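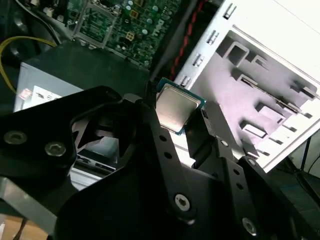
Ticket 863: Desktop shuts down under load, CPU reseat
Site: Mostholm office
Logged by: Clirnik Desktop Support
Opened: 2021-04-25
Priority: Normal
Status: Open, on soak test

Reported fault
User reports that the Dell desktop in bay 2 powers off without warning when the stock database is rebuilding. No blue screen. Restarts normally if left for a few minutes. Fan noise is said to rise before each shutdown. The same machine was on ticket 197 for a failed hard drive, closed with no further action.

Initial checks
Event log holds only the unexpected shutdown entries. Memory test passed on both passes. Known good power supply substituted, fault unchanged. Original supply refitted. Idle temperature in setup was higher than on the neighbouring machine of the same model.

Mains lead removed, power button held in for a few seconds to discharge, side panel off. Dust cleared from the front intake and the cooler fins with the vacuum and a soft brush. Cooler screws were unevenly tightened, one of them barely engaged. Cooler removed. Old paste had dried to a crust on one half and was thin on the other. Both faces cleaned with isopropyl and lint-free cloth.

Socket inspection
Processor has to come out before the socket can be checked properly, and on this model the drive cage gets in the way of the light. A torch held low from the memory side works better than the bench lamp. With the load plate upright and the lever raised, the KDP_CPU marking on the board can be read through the opening in the plate, and that is a convenient check that the plate is fully back. Leave it there until the processor has been refitted. Do not rest tools on the plate.
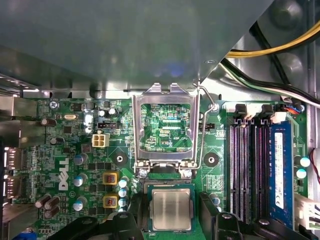 Contacts examined with the loupe from two directions. None bent, no paste in the socket. No discolouration on the board near the regulator. Capacitors flat on top, no leakage.

Cabling was looked at while the case was open, as a loose bundle had fouled the fan on another Mostholm machine. The yellow and black power wires come down at the corner by the chassis wall, with a second bundle of black and white wires below them heading for the side of the board. Both need to be kept back from the cooler when it goes on. Cable tie added to the second bundle, left slack enough for the drive cage to lift. 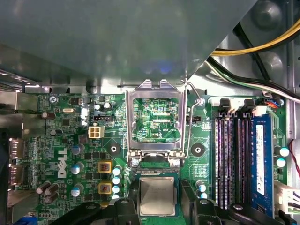
Refit
1. Hold the processor by its edges. Match the notches to the socket and lower it straight down. No pressure.
2. Close the load plate, then bring the lever down and under its catch.
3. Small amount of paste in the centre of the heat spreader. Valtonen grey from the stores drawer, not the white tube.
4. Cooler on, screws started by hand, then tightened in diagonal pairs.
5. Fan lead reconnected. Check the blades turn freely before the panel goes back.

Result
Machine posts first time. Processor identified correctly in setup, full memory present. Idle temperature now in line with the neighbouring machine. Stock rebuild run from start to finish with no shutdown. Load temperature settled at nearly 50 degrees and stayed there.

Outstanding
Soak test to run overnight with the panel on. If it shuts down again, swap the board with the spare held at Darkstead and return this one for bench testing.
User advised to keep the box files away from the front intake.
Paste stock low, reorder in May.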